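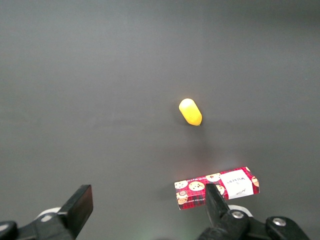
Albane Royer keeps her biscuits in the box they came in. She has tried jars, and she has tried a tin with a hinged lid that her sister brought back from a fair, but the box always wins. It fits the shelf, it says what it holds and it can go out with the paper on recycling day.

Royer rents a flat above the old post office in Forkcombe, where she has spent the past year finding out how little kitchen storage a person can live with. When she moved in there was one cupboard, 90 cm wide, and a drawer that stuck. Both are still there, although the drawer now runs properly after some work with candle wax.

The tea shelf sits at eye level by the window. Walkers chocolate chip biscuits, in the red tartan box, lie flat on it with the label facing out. Flat is better than upright, she says, as an upright box gets knocked over by whoever is reaching for the sugar. Tea goes to the left, coffee behind it. Anything opened is folded shut with a peg.

Small things are harder. Every kitchen has a few that belong nowhere: a yellow capsule-shaped piece the size of a sweet, a spare key, the cap from something long thrown away. Royer used to put them in a bowl, and the bowl filled up. Now they stay out on the table until the end of the day, when each one is either put where it belongs or binned.

Her neighbour Sadao Kamata, who fitted kitchens for 30 years before he retired, put up the shelf for her in May. He charged her £46 for the timber and brackets and would take nothing for the labour. He thinks most people ask for too many cupboards.

"They fill them and then they can't find the biscuits," he says.

He set the shelf 9 cm deeper than she had asked for. She was cross for a day, then found that a box would lie on it lengthways with room for a cup in front. She has since asked him for a second one, to go over the cooker.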